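Can a robot do your chores yet?
April 16, 2023
By the Clakalard young readers' desk

Imagine it is your turn to tidy the kitchen. You put the cups away, wipe the worktop and carry a plate to the sink. It takes a few minutes and you can think about something else while you do it. Could a machine do it for you?

The short answer is: a little bit of it, slowly.

Some machines have helped at home for a long time. A washing machine cleans clothes and a dishwasher cleans plates. But a person still has to load them, empty them and put everything away. The machine does one job inside a box. The jobs outside the box are harder.

Think about picking up a spoon. You look at it, reach out and close your fingers. If it slips, you feel it and grip harder. A robot has to be given a way to do each of those things. Many robots have no skin that can feel. Often the "hand" is two metal fingers that open and close, and a small camera near the wrist shows the robot what is in front of them.

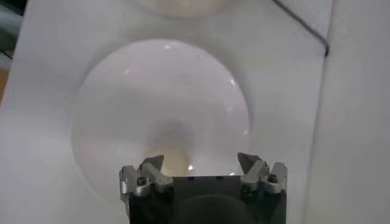 A robot's two metal fingers, seen by the camera at its wrist, with a round hollow in a smooth white surface just beyond them.

Shiny white things are tricky for a camera. Light bounces off them and makes bright spots, and the robot may find it hard to tell how deep a hollow is. You can work it out easily because you have seen hundreds of bowls and sinks. A robot has to learn from examples too, and it needs a lot of them.

In February, a team in Vutitdale tested a robot called Gilis on one chore: picking up a cup and putting it on a shelf. They ran the test 663 times. Gilis did well when the cup stood upright in its usual place. When the cup was lying on its side, it often missed. It also took 103 seconds to put away a single cup. Try it yourself and see how long you take.

Shops are a bit easier for robots than homes. At the Ashour warehouse, 7 machines move boxes from one end of the building to the other. The boxes are all the same size and the floor is flat — there are no toys on it and no cat. People still do the packing, as the things that go inside the boxes come in all shapes.

Your home changes every day. Chairs move, bags get dropped and somebody leaves a jumper on the stairs. A robot that can manage one kitchen may get stuck in the one next door.

Engineers are working on this, and robots are getting better at it. For now, the cups are still your job.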